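Visit report: Plurkex open day, and what it means for our equipment plan

I went to the Plurkex open day in November on behalf of our packing and returns group. We have money set aside for next year and no agreement yet on how to spend it. The choice is between buying a robot arm outright, renting one, or starting with hand-held grippers and collecting our own demonstrations before we commit to an arm. Plurkex does the third kind of work, so most of my questions were about that.

Getting there was easy enough. The entrance is on the side street, past the Dönmez tire shop, and there is parking for visitors until 2 in the afternoon. After that you have to move the car. Sign-in took longer than it should have because the badge printer had run out of labels. Coffee was upstairs.

Hüsnü Uysal runs the collection floor and took our group through. He used to buy equipment for a shoe wholesaler and talks about costs without being asked, which suited me.

The work is done in one long room with a brick wall down one side and a metal ceiling. It is set up with household furniture and shelving, and people work in it with hand-held grippers. The shoe rack is the part closest to our own returns problem, so I spent most of my time near it.
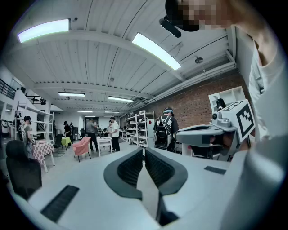 I asked Hüsnü what he would buy first if he were starting again with our budget. He said grippers and spare parts for grippers, and then nothing else for one quarter. His reasoning was that an arm sitting in a crate costs the same as an arm that works, and that most first-time buyers order the arm before they know what task they want done. He has seen two companies let the warranty run out that way.

Spare parts deserve their own line in the budget. Finger pads wear, and the replacement interval depends on what is being picked up. Cardboard is hard on them. Plurkex keeps a drawer of pads and swaps them at the start of a shift if they look smooth. Their supplier is Flosine, who quoted us a lead time of 11 working days for pads and longer for complete units. I would order the first set of spares together with the grippers and pay freight once.

The other costs that came up, in the order I wrote them down:

Storage. Video files pile up fast and have to be kept somewhere for as long as the project runs. Hüsnü said he underestimated this in his first year and had to go back for more money.

Floor space. We had planned on using the end of the returns aisle. After seeing how much room people need to move without bumping into each other, I think that is too tight. We should price the old sample room instead.

Furniture and props. Cheap, but not zero. Plurkex buys a lot of it used. The practical problem is variety, as a gripper operator who sees the same table every day produces demonstrations of the same table every day.

People. By far the largest cost. Plurkex pays by the hour and sets no quota per person. New operators get 2 days of training, and the recordings from those days are thrown out. I had not allowed for that in my draft.

Lighting. We would need to replace the tubes in the sample room. I have asked building services for a price.

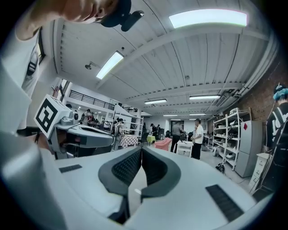
Someone from a kitchen company asked how many demonstrations are needed for one task. Hüsnü would not give a single number. For a simple pick-and-place job they aim for 130 good ones before they look at results at all, and they expect to go back for more. For anything involving cloth or laces he said to plan for several times that and to leave the end date open.

I also asked about rejected recordings. In a bad week they have thrown away 33 percent, mostly for tracking problems and people starting before the signal. Any supplier who sells us finished hours should be asked whether the price covers hours recorded or hours accepted. The two quotes I already have do not say, and I have written to both.

On arms, there was a short talk in the upstairs room by a sales engineer from Skondby, who rent them with a service contract. The monthly rate is higher than I expected, but it includes a replacement unit if theirs goes down. Buying only comes out cheaper if we keep the arm busy past the second year. I don't think we can promise that now. The slides are in the shared folder. The table on the last page leaves out installation, so don't use it as it stands.

A few smaller things. Ask for the gripper weight before ordering, as our operators will be holding them for most of a shift. Ask whether the markers can be reprinted in house. Check that the mounting screws are a standard size. Head-mounted gear has to be adjusted for each person, so allow time for it at shift change.

What I propose for the plan: two pairs of grippers and one set of spares in the first quarter, the sample room cleared and relit before they arrive, and four operators part time. The arm goes into the second half of the year as a rental, with the purchase line kept open at zero. I will put figures against all of this once Flosine sends the written quote.

Hüsnü offered a second visit for the operators themselves. They would need flat closed shoes and should arrive before 9, when the morning shift sets up.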